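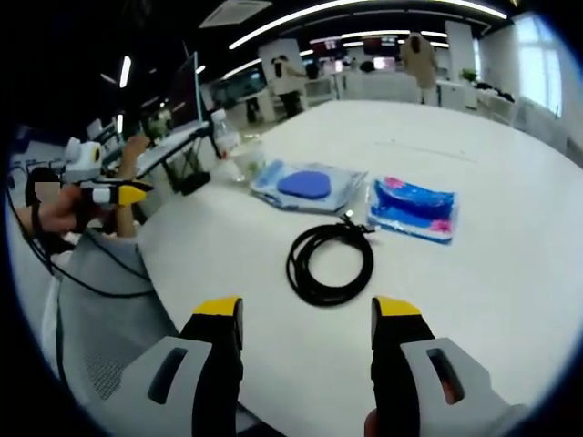 Dennis Dawber swears it's the cable, that it has been the cable every single time in his whole working life, and that I should swap it before I bother anyone on a forum. So I swapped it. Then I swapped it again with one from a different drawer, and I still have the problem, so hello everyone!

Gripper width drifts during the day, arm then squeezes too early (and one pinched thumb)

We collect pick and place demos with hand-held Gomik grippers, usually two people working the same table at once. The recordings go into Jiruver and then get replayed, or trained on, for a pair of Tatumell arms with the same style of fingers. It's everyday stuff: cups, bottles, packs of wipes, bits of packaging, cables if somebody is feeling brave. Nothing heavier than a full water bottle.

First thing in the morning everything is great. I open the hand-held one all the way and Jiruver says 58 mm, which matches what I get with a ruler. By the middle of the afternoon the same gripper, wide open, says 51. So it has lost 7 mm from somewhere, and as far as I can tell it loses it gradually. No jump in the graph, no error, no warning light. If I unplug it and start it again with the fingers open, it goes right back to 58 and behaves for a while.

I wouldn't care so much if this only made an ugly graph. But the arm believes the number. When we replay an afternoon recording, it comes in with its fingers narrower than the person had them, and a cup that the person picked up perfectly nicely gets knocked or crushed. Stiff things survive it. Paper cups don't.
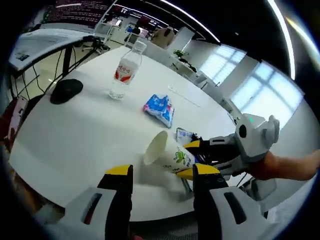

The other thing that bothers me is that it's only ever one gripper of the pair. They were bought together, have the same firmware (I checked, and then had someone else check me) and get used the same amount. I swapped which side of the table each one sits on and the fault moved with the gripper, so I'm pretty sure it isn't the bench or the USB port or the computer.

Now the safety part, and the reason I finally made an account here. Last week during a replay the arm closed early and got a colleague's thumb. He had reached in to straighten a packet — which he shouldn't have done, and he knows it. I hit the stop button and the arm froze, great, except the fingers stayed shut with his thumb between them. We had to pull them apart by hand. He was fine, a red mark and some swearing, but it shook me up more than it did him. I had always assumed stop meant let go.

So what I'd love to know:

Has anyone seen the width creep like this on one unit and fixed it for good?

Can I rescue the afternoon recordings, or do they all go in the trash? There are a lot of afternoons!

And is it normal for the fingers to stay clamped after a stop?

Thanks in advance. I've read the manual twice and the page on calibration is one paragraph and a drawing of a screw.

Shireen Hendricks
29 Apr 2024

Tanner Cormier

Had something like this on ours. Updated Jiruver, rebooted everything, went away. Might be heat? We also moved the bench away from the window at the same time so I can't tell you which one did it. Did you try a powered USB hub?

Catriona Ritchie

I don't think a hub is going to help you here, sorry Tanner. A bad connection gives you gaps or spikes, and Shireen is describing a slow slide that vanishes on restart. I'd look at something slipping mechanically.

We had the same creep on a Gomik last October and it drove me up the wall for 3 weeks. Inside the handle there's a little gear that turns the encoder, and on ours it was held to its shaft by one tiny set screw. The screw had worked a hair loose. Every time somebody squeezed the trigger hard, the gear slipped a tiny bit on the shaft, always in the same direction, because people slam the thing closed and then let it open gently. Over a day of squeezing, that adds up. When you restart with the fingers open, it takes that position as its new zero and everything looks healthy again, so the restart hides the fault.

You can check this without opening anything. Take a marker and put a line across where the finger carriage meets the rail, with the fingers fully open. Write down the reading. Squeeze it hard over and over while you drink a coffee, then open it so the marker line meets up again and read it a second time. If the line matches and the number doesn't, it's slipping between the fingers and the encoder. If the line itself won't meet up, something is stopping the fingers from opening all the way, and that's a different hunt (look for crud in the rail, we once found a shred of plastic wrapper in there).

If it is the screw: unplug it, take the cover off, back the screw out, clean off the oil, put it back with a very small drop of removable threadlocker and leave it overnight. Please don't use the permanent kind. I did, on the first one, and that handle is now a paperweight.

For your old recordings — don't trash them yet. Most demos have a moment where the fingers are wide open, usually right at the start, and you know what wide open should read. Work out the difference for each recording and add it back in. I'd do it per recording and never one number for the whole day. Then replay a handful with the arm running slowly over an empty spot before you let it near a cup. Anything where the person never opened fully, or where the open reading at the end disagrees with the one at the start, I'd drop. We kept most of ours and I don't regret it.

On the stop button: yes, that's common, and it depends on how the gripper was set up. Lots of them hold position when the arm stops so that whatever they're carrying doesn't fall on someone's foot. It's a sensible idea right up until the thing being carried is a thumb. Look in the arm's settings for what the gripper does on a stop, and while you're there turn the grip force down. You're lifting paper cups! Also find out how to open the fingers by hand with everything dead, and have each person at the bench practice it once. And I know you know this, but no hands in reach during a replay, even for a packet that's sitting crooked. Pause it, wait for it to be still, then reach.

Jui-lin Yuen

Agree with nearly all of that, but be careful about setting the gripper to open on a stop. We tried it at Hakim and it dropped a bottle onto the other arm. We went back to hold, with low force and a separate release button mounted where you can hit it with your elbow. Talk to whoever signs off on your bench before changing either one.

Also add a check at the start and end of every session: fingers fully open, read the width, then fully closed, read it again. If it's off by more than 2 mm, the session gets flagged and doesn't go to the arm. It's boring and people complain for a week.

Shireen Hendricks

Catriona, it's the screw! Did the marker line test over lunch, the line met up perfectly and the reading had already dropped. Took the cover off and I could turn the gear on its shaft with my fingernail. Threadlocker is going in tonight (the removable kind, I read that part out loud to Dennis). The good gripper's screw was tight, but I'm going to do that one too while I have the tools out.

I've turned the grip force way down and we're leaving the stop on hold for now. Jui-lin, I'm stealing the elbow button. Did you wire yours to the arm's controller or straight to the gripper?

Jui-lin Yuen

Straight to the gripper, so it works even when the controller has given up. Check that yours has a release input first, the older ones don't.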